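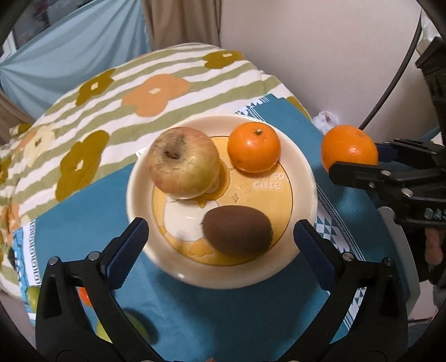

Student Robotics Club Opens Its Fruit-Handling Project

The Vinska School Robotics Club has begun the second stage of its two-handed manipulation project, in which students teach a robot to place fruit on a plate and remove it again without marking the skin. The project is directed by Encarnación Toledo, with technical supervision from Lev Symonenko, and will continue until the regional student meeting at Tendora in February.

During the first stage, members worked with wooden blocks and one gripper. The blocks were forgiving. They had flat sides, they did not roll, and a student who closed the fingers too hard did no harm to them. Fruit makes greater demands on the operator. An apple, a mandarin and a kiwi differ in size, firmness and surface, and each calls for its own approach and its own closing width.

Members now work with a pair of hand-held grippers, one in each hand. Every demonstration is recorded from the grippers' own cameras and is later used to train the club's model, which the students have named Ilirby. The club has set itself a target of 500 accepted demonstrations before the Tendora meeting. Recordings in which a fruit is dropped are kept in a separate folder, as Mr. Symonenko wishes the older students to study them in the spring. 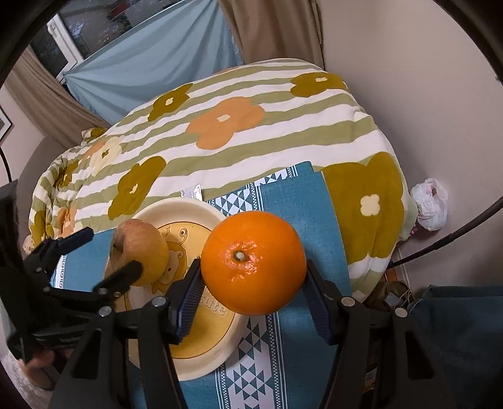 Placement of the fingers has received particular attention. Students are asked to bring both pads to the widest part of the fruit and to pause before lifting – a habit that the younger members have found difficult to acquire. Milagros Alcaraz, a second-year student, has prepared a one-page guide to the procedure, and copies are available in the club room. She has also proposed that the cloth and plate be changed at regular intervals so that the model does not come to depend on a single background. Her proposal was adopted and will apply to all sessions from now on.

The grippers are on loan from the Lozano workshop through the end of the school year. Members are reminded that the finger pads must be wiped clean after each session and that bolts are to be tightened only by a supervisor. Fruit should be supplied by the students themselves. Slightly bruised pieces are welcome, provided that they are still firm.

The club will hold an open session for families on 04/12/2022. Visitors may try the grippers under supervision, and Severino Calvo will give a short talk on how recordings are reviewed and labeled. Places are limited to 19, and children under the age of six must be accompanied by an adult. Requests for places, and questions from students who wish to join the club, should be addressed to Fionnuala Buckley at the school office.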